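Cellule de tri en vrac Mirani -- démonstration sur site

Fabricant : Tarkico
Référence : Mirani 38
Disponibilité : sur commande, démonstration préalable possible

La cellule Mirani prélève des objets de formes hétérogènes déposés en vrac dans un bac à deux compartiments. Le cycle standard consiste à vider le compartiment avant vers le compartiment arrière, puis à inverser le sens. Aucun gabarit ni plateau alvéolé n'est requis.

La démonstration se déroule dans notre atelier, sur un poste identique à celui qui sert aux essais clients. Elle dure 142 minutes, mise en route comprise. Tamara Polishchuk assure la conduite du poste ; Celina Ziółkowski répond aux questions d'intégration. Le visiteur peut apporter ses propres pièces, dans la limite de 3 kg par lot.

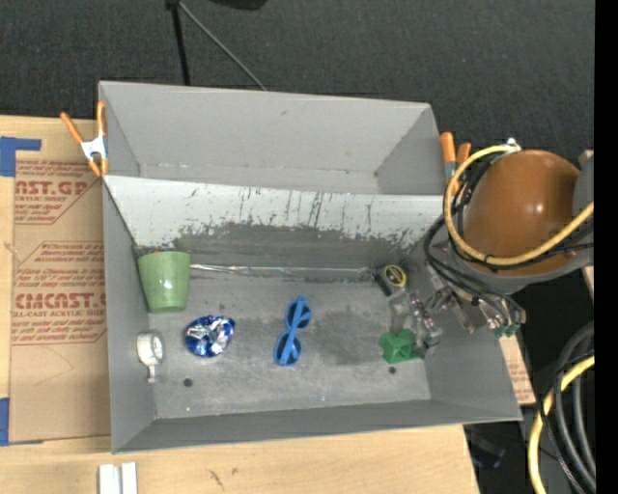
Les lots d'essai mélangent volontairement le rigide et le déformable, le mat et le brillant. Les emballages métallisés et les surfaces translucides restent les cas les plus exigeants pour la vision -- prévoir d'en inclure si la production en comporte. Le bac est bridé par pinces à ressort, ce qui permet de le changer sans outil.

Caractéristiques

Portée utile : 187 cm
Préhenseur : à doigts articulés, métallique
Câblage : externe, le long du bras
Bac : gris, deux compartiments séparés par une cloison inclinée
Logiciel de supervision : Nurico, licence incluse

Options

Second bac avec brides
Journal de prises exportable au format CSV
Formation opérateur, une demi-journée

Déroulement de la visite

Accueil à 9 h, consignes de sécurité, puis essais sur le lot de référence. Les pièces du visiteur passent en seconde partie. Un relevé des prises et des échecs est remis au départ. Les prochaines sessions ont lieu en avril.

Inscription auprès de Vultton, distributeur pour la France. Indiquer le nombre de participants ainsi que les dimensions et la masse des pièces apportées.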